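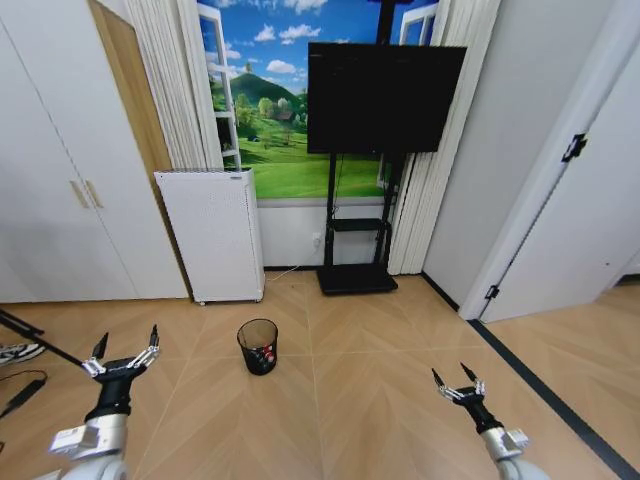

I have been suspicious of robust claims about flooring for as long as I have been paying for it, and the Fidis click-fit herringbone did little at first to win me over. The brochure promises a floor that goes down in a weekend, shrugs off everything and looks like something laid by a man with forty years on his knees. I have now lived on it since December, in a hallway and the room that opens off it, and I'd put the brochure at half right.

First, what you are buying. Fidis sell this as a wood-look floor, and the wood is a printed layer under a clear wear coat. There is no oak in it. The planks are 670 mm long, which is on the long side for herringbone, and they come in left-handed and right-handed boxes which you must not mix up. The two are told apart by a letter on the short end of the carton, in grey ink on brown card. I opened a wrong one on the first morning. You can return unopened boxes to Fidis, but an opened one is yours for life.

The price was what got me into the shop. Dunstan, who make what I'd call the sensible rival, wanted £1633 for the same two rooms with underlay included. Fidis came in lower on the shelf ticket and then began to climb. Underlay is extra. The starter strip is extra. The trim for the doorway is extra and comes in one length only, so you throw a third of it away. By the time I had everything on the trolley I had saved £332 against Dunstan, before counting the extra box I had to buy for waste. The shop's calculator allows ten per cent for offcuts. Fine for straight planks in a square room, hopeless for a zigzag in a hallway with two doors and a chimney breast. Allow fifteen, and twenty if your walls are as drunk as mine.

Laying it took five days. I am slow but I am not a beginner, and I had help for two of them. The click joint is good when everything is clean and flat. A crumb of grit in the groove will hold it open by the thickness of a fingernail, and by the sixth row that has become a gap you can post a letter through. The instructions tell you to tap the planks home with a block. They do not tell you that the long edge chips if you tap anywhere near the corner. I lost four planks finding out.

The middle line is everything. Snap it, check it, have your tea and check it again. With straight boards you can hide a small error at the skirting, but here it travels diagonally across the whole room and turns up in the doorway where every visitor will stand and look at it.

I should say something about the subfloor, as Fidis say so little. Their leaflet asks for a "sound and level base", which could describe any floor or none. Mine was concrete with a dip near the radiator. I filled it with a bag of levelling compound from Multilau, whose stuff I have used before and have no complaint about beyond the smell. Where I filled, the floor is solid. Where I decided a slight hollow wouldn't matter, there is a click underfoot that I now step over without thinking. My fault, though a leaflet that gave a figure would have shamed me into doing it properly.

How does it look? Better than I wanted it to. The light tan colour I chose is warmer in the room than in the shop, and the print is convincing from standing height. Get down on your hands and knees and you will find the same knot coming round again every so often. They say the range has plenty of different plank faces and I don't believe there are as many as all that. I moved a few to keep twins apart and then lost patience. If you are the sort who will see them for ever after, shuffle three or four cartons together before you start, keeping the lefts and rights in separate piles.

The wear coat is where I expected to be cross, and I'm not, much. A dropped saucepan left nothing. Dragging a chair left nothing. A stone in the tread of a shoe left a fine white scratch as long as my hand, which shows at about four in the afternoon when the sun is low and at no other time. Fidis sell a repair crayon. I tried it on an offcut and it made the scratch browner, and also wider.

Cleaning is a damp mop and that's the end of it. I bought the Flutora floor wash because the shop had it by the till and the label claimed it was made for bevelled planks. It left a dull film that took three goes of plain water to shift. Save your money. Dust does sit in the joints, more than on a straight floor because there are so many more joints, and a brush does better than the vacuum at getting it out.

Noise is the thing I'd most want to know before buying, and no shop can show you. In socks it is quiet. In hard shoes it has that hollow tick all floating floors have, and the thicker underlay only brings it down a notch. If you live over somebody, spend the money there first and pick a cheaper floor.

As for the guarantee, it is printed on the box in very large type and runs to a great many years. The conditions are printed elsewhere in very small type. It is void if the room goes above a certain temperature, if you use a steam mop, if the expansion gap is under their minimum, or if you can't produce the receipt. I have stapled mine inside the meter cupboard. I don't expect to see a penny.

Would I buy it again? For the hallway, possibly. It's a narrow space, the pattern does it a lot of good, and straight planks would have looked like a bowling lane. For the bigger room I'd go to Dunstan, pay the difference and have the underlay already stuck to the back. If you're having it fitted, get the quote before you fall for the pattern. The one fitter I rang wanted £600 on top of his straight-lay price, and after five days on my knees I no longer thought that was cheek.

Three stars out of five, one of them for the colour.

Related reviews
Multilau levelling compound: fast set or standard?
Dunstan straight plank after two winters
Knee pads that stay where you put them
Flutora grout pen: a waste of a Tuesday
Door trims compared
Pull bars and tapping blocks, cheap and dear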